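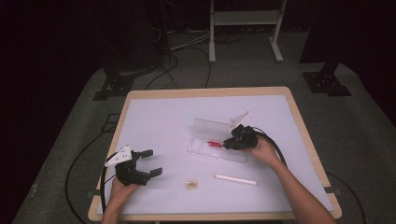
Abends, 21:40. Bauakte Rusorer-Höfe zum dritten Mal gelesen, diesmal nur die Anlagen zur Mieterbeteiligung. Die Akte umfasst 42 Blätter, paginiert bis 48, die Differenz ergibt sich aus sechs entnommenen Plänen, für die im Verzeichnis kein Fehlblatt liegt. Der helle, rechteckige Tisch mit dem Holzrahmen ist breit genug, um den Lageplan im Maßstab 1:500 ganz auszuklappen, und auf der blassen Platte lassen sich auch die Bleistiftkorrekturen im Nordteil lesen. Ergebnis: Die Baugrenze an der Hofseite verläuft im Entwurf vom April zwei Meter weiter östlich als in der Fassung, die im Treppenhaus von Block C aushängt. Eine Änderungsvermerkung fehlt in beiden Fassungen.

Kröger am Nachmittag angerufen. Er bestätigt, dass der Aushang der ältere Stand ist, will sich zur Ursache aber nicht äußern, solange Zosasora als Planungsbüro nicht geantwortet hat. Die Anfrage dort liegt seit drei Wochen. Aktenzeichen 3471, falls ich es wieder suche.

Sachstand zum Abriss, soweit belegt: Block A und B sollen fallen, Block C wird saniert, Block D steht auf keinem der Pläne. Im Erläuterungsbericht heißt D »Bestand ohne Maßnahme«, in der Kostenschätzung taucht der Block dagegen unter »Rückbau, zweiter Abschnitt« auf. Beides kann nicht gleichzeitig gelten. Borghild Berge wohnt in D, vierter Stock, und hat ein Schreiben der Verwaltung, in dem von einer »vorübergehenden Umsetzung« die Rede ist. Rückkehrrecht wird darin nicht erwähnt. Sie hat mir eine Abschrift gegeben, handschriftlich, mit allen Satzzeichen. Das Original behält sie.

Zur Umsetzung selbst: Die Ersatzwohnungen liegen in Dalen, Endhaltestelle der 13. Fahrzeit nach Fahrplan 48 Minuten bis zum Markt, einmal umsteigen. Von den Höfen aus sind es derzeit elf. Für die Schulkinder aus Block A bedeutet das einen Wechsel des Einzugsbereichs, was im Sozialplan in einer Fußnote steht (Seite 29, Fußnote 4). Ich habe die Fußnote abgeschrieben und die Seitenzahl zweimal geprüft.

Die Sitzung des Stadtteilbeirats war um sechs. Tagesordnungspunkt 5, Höfe, wurde nach Punkt 7 verschoben und dann in zwölf Minuten behandelt. Liv Lundgren trug für die Verwaltung vor, sachlich, ohne Folien. Auf die Frage nach Block D verwies sie auf die laufende Abstimmung. Debashish Wijesinghe beantragte, die Auslegungsfrist neu beginnen zu lassen, da der ausgehängte Plan nicht dem ausgelegten entspricht. Der Antrag wurde zur Kenntnis genommen, eine Abstimmung fand nicht statt. Laut Geschäftsordnung hätte der Vorsitz abstimmen lassen müssen -- Paragraf 9, Absatz 2. Ich habe das nicht laut gesagt und ärgere mich jetzt darüber. Wijesinghe will es schriftlich nachreichen.

Danach noch mit Torvik vor der Tür gestanden. Er hat die Höfe seinerzeit als Bauleiter mit hochgezogen und hält die Begründung für den Abriss für dünn. Die Betondeckung in A sei an den Laubengängen unzureichend, das räumt er ein, die tragenden Innenwände seien aber nie beprobt worden. Im Gutachten, das die Stadt zitiert, finden sich tatsächlich nur Proben von den Gängen und vom Sockel. Ob daraus auf das ganze Gebäude geschlossen werden darf, kann ich nicht beurteilen. Torvik kennt jemanden beim Ingenieurbüro Huvar, der sich die Tabellen ansehen würde, unentgeltlich, aber erst nach der Frist. Das hilft nur, wenn die Frist neu läuft.

Offen:
Entnommene Pläne beim Archiv anfordern, Blattnummern mitschicken.
Zweite Anfrage an Zosasora, diesmal per Einschreiben.
Frau Berge fragen, ob die Nachbarn in D dasselbe Schreiben haben oder eine andere Fassung.
Protokoll der Sitzung abwarten und Punkt 5 mit meinen Notizen abgleichen.

Der Heizkörper im Flur klopft wieder. Nachtrag 22:25 -- Kröger hat geschrieben, der Aushang in Block C wird morgen ausgetauscht. Vorher um sieben hin und den alten abfotografieren, mit Datum der Stempelzeile.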